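Keeping Bread Fresh at Home: A Study of Storage Habits in Tully

Project report, Food and Consumer Studies, second year
Group members: Ida Hagedorn, Octavio Quiroga, Maeve Foley
Project supervisor: Chathurika Weerakoon

1. Background

Bread is bought in most households every week and a good deal of it is thrown away. The group chose the subject after a seminar on household waste in November, in which it was noted that advice on storing bread differs from one source to the next. Some cookery books recommend the refrigerator, others warn against it, and many older ones mention only a bread bin or a cloth.

The process by which bread goes stale is well described in the literature. As a loaf ages, the starch in the crumb slowly returns to a firmer, more ordered form. Moisture also passes from the crumb to the crust, which softens while the inside becomes dry to the taste. The firming is faster at refrigerator temperature than at room temperature and is largely halted by freezing. Mould is a separate matter and depends mainly on warmth and trapped moisture.

2. Aim

The project set out to establish how residents of Tully store bread, what they believe about storage, and whether their habits are linked to the amount they discard.

3. Method

A printed questionnaire of two pages was delivered to 583 addresses in the Sirkar and Flivum districts. Residents could return it by post or leave it in a box at the Clikgate library. The questions covered the type of bread bought, the place and manner of storage, the use of the freezer, and what was done with bread no longer wanted. A total of 209 completed forms were received. Forms with more than four blank answers had been set aside before this total was reached.

Longer interviews were then held with six respondents in their own kitchens. Malachy Ní Bhriain of the department advised on the wording of the interview questions and read the transcripts.

4. Findings

Sliced bread in its original bag was the most common purchase in both districts. Most respondents left it on the worktop or in a cupboard. Use of the refrigerator was more frequent in Flivum, where several respondents wrote that their kitchens became very warm in summer. Respondents who used the refrigerator generally believed that it kept bread soft, although two remarked that they ate it only as toast.

Households that froze part of a loaf on the day of purchase reported throwing away less than the others. The difference was clear among people living alone. Larger families tended to finish a loaf before storage became a concern.

Unsliced bread was handled with more variety. Paper bags, tea towels, tins, earthenware crocks and open baskets were all named. Open storage was valued for keeping a crust crisp on the first day, and those who used it usually moved the bread to a closed container by the evening.

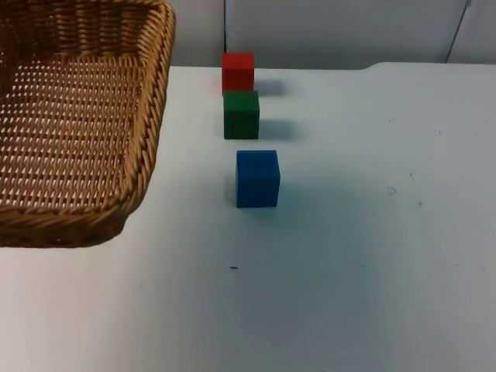

Figure 1. Open wicker basket with a braided rim.

5. Limitations

The sample was small and respondents chose whether to reply, so people with an interest in food are probably over-represented. Waste was reported from memory and was not weighed. The summary is limited by the department to 3,000 words and the full tables have therefore been placed in the appendix.

6. Recommendations

The group recommends that local advice on bread should state plainly that the refrigerator delays mould but hastens staling, and that freezing in portions is suitable for small households. A further study should ask participants to keep a waste diary over four weeks.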